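Project report, second-year module in Everyday Automation
Working title: *Can It Tidy My Room Yet?*

## 1. The question

Our group was asked to pick a household or shop-floor chore and say whether a machine could do it now, at a price and a speed that would make sense to somebody. Two of us wanted to study shelf stacking. The rest of us still live at home and get told to clear up, so we chose clearing a table.

Clearing a table sounds like one chore. On our first afternoon we wrote out the steps and ended up with an argument, mainly over whether a wrapper counts as rubbish if there might be something in it. We agreed on this: everything lying on the tabletop has to go into an open tray at the front edge, nothing gets dropped on the floor, and a person may not help. Sorting things once they are in the tray was left out of the project after a short and unanimous vote.

## 2. What we compared

We set three ways of doing the job side by side:

- a person using their hands
- a person using a hand-held gripper with two fingers
- the Kalley arm in the Brurkau teaching lab, running the Tusa picking program

The middle one was put in to be fair to the arm. Hands are an unreasonable standard. If a person with a perfectly good brain struggles with two fingers, we can't put all the blame on the software.

We gave each method 24 clearing runs and a limit of 60 seconds per object. After that the object was marked as failed and we moved on, which spared everybody's feelings. The objects were ordinary bedroom clutter, the kind that settles on any flat surface: a game console, a puzzle cube, a tape measure, small toys, packets.
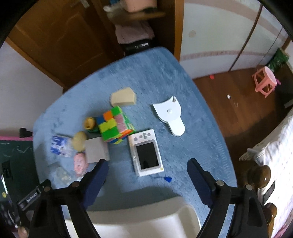 ## 3. Results

### 3.1 Hard things with sides

The cube was everyone's favourite. It has flat faces, it doesn't squash, and whichever way it lands there is something to hold. The arm managed it nearly every time and so did the gripper. If homes contained only puzzle cubes, this report would be a good deal more cheerful.

The console was worse than we expected. It is wide and flat, so the fingers have to open a long way and come in very low. Tusa liked to go for the middle of the screen, find nothing to grip, and then think about it. The people using the hand-held gripper soon learned to push the console towards the edge and take it from there. We didn't teach the arm that trick as we had no idea how to write it down.

### 3.2 Round things

The egg-shaped toy rolled. We have 2 pages of notes on this and they all say that.

### 3.3 Soft and see-through things

Packets and thin wrappers were where the arm earned its poor marks. A crumpled packet has no fixed shape, so the program's guess at where to pinch was out of date once the fingers touched it. Clear plastic was often not noticed at all. On several runs the arm went back to its rest position and reported the table clear with a bag still on it. Members of the group recognised this way of working.

## 4. Time and money

By hand, the job was done before we had the stopwatch sorted out, and we had to repeat the first run. The hand-held gripper was several times slower but did finish. The arm took most of a lunch break on a bad run.

We also asked Apaza, who hire out lab equipment, what an arm like ours would cost by the day. They quoted roughly £200, with delivery extra. A younger brother will do it for much less, though his failure rate was not measured.

## 5. What we would change

We should have fixed the lighting. The morning runs and the ones after four o'clock are hard to compare, as the shadow of the arm itself confused the program later in the day. We should also have written down the starting position of each object instead of saying "about the same as before".

For the chore as we defined it, our answer is no, not yet. For a table with only cubes on it, yes. Next term's group can have our object box, which is under the bench at Brurkau, and the egg is in there somewhere.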